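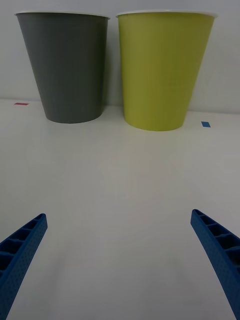 Figure 4. Two paper cups, one gray and one yellow-green, side by side on a white tabletop.

4.2 Water supply and the size of the garrison

The question of how many men the Drullalach battery was built to hold has usually been answered from its armament. A work with that number of heavy guns, the argument goes, needed so many gunners to each piece, with a share of infantry for the landward ditch, and the total follows. The difficulty is that the armament was changed twice before the barrack block was finished. A figure taken from the first plan cannot be carried over to the building that stands on the site today. This section takes a different route and works from the water supply, for which the physical evidence is better.

The battery stands on a rock shelf with no spring inside the walls. All drinking water had to be caught from the roofs of the casemates or brought by boat from Arain, across the sound. The surviving specification allows for both. Rainwater was led through lined channels to two underground tanks below the parade, and a third tank, nearer the landing stage, was reserved for water delivered from outside. The contract for the boat service was let to the Zirance company, which also carried coal and lamp oil to the site.

The three tanks were measured as part of the present survey. Their combined volume, taken to the level of the overflow, is 2,464 cubic feet. The two rainwater tanks account for most of this. The landing tank holds 234 cubic feet and could have been filled in a single day if the sea allowed a boat to lie alongside. The lining of the larger rainwater tank shows a clear change in the brickwork just below the springing of the vault, and we take this to be the mark of an enlargement made during building. The accounts for that August record an extra payment to the bricklayers, although they do not name the work for which it was made.

The plan in its first form gives the garrison as 600 men in time of war. A later letter, written when the second set of guns was under discussion, speaks of 1,000. The larger number has been repeated in most printed accounts of the battery, generally with no reference. It was almost certainly meant to include the troops who would be camped on the hill behind, outside the walls, where there is a stream. The barrack rooms themselves could not have slept so many, even with hammocks slung in the gun casemates. 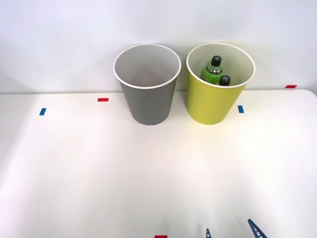 The stored supply supports the lower figure. Garrison works of this period were expected to hold enough water to stand a siege of several weeks, and the designers at Drullalach appear to have followed the common rule. At the daily allowance set out in the standing orders, which covered drinking and cooking and left washing to salt water, the tanks would have served the smaller garrison for a useful length of time. The same supply would have run short much sooner with the larger one, and no plan for a fourth tank has been found. Horses are a further difficulty. The stable range was small, but animals drink heavily, and the standing orders are silent on whether they were to be kept inside the walls once the drawbridge was raised.

Two cautions should be entered. The first concerns the roofs. Soil was laid over the casemates as protection against plunging fire, and its depth today is uneven. Where it is thick, much of the rain would have been held back or lost, and the yield of the catchment may have been poor in a dry summer. The second concerns the landing tank. Its inlet was rebuilt in the last century, when the battery was used as a store, and the original fittings are gone. The measured volume is secure — the walls are untouched — but the rate at which it could be filled is a matter of inference.

The tank measurements were made by Sollix under contract and checked by the authors against the original drawings. The two sets agree closely for the rainwater tanks. For the landing tank the drawing shows a slightly deeper floor than was found, and silt beneath the present surface may be the cause. A small trial opening would settle the matter, and consent for this has been requested. Section 4.3 turns to the magazines, where the changes in armament left a more direct trace in the fabric.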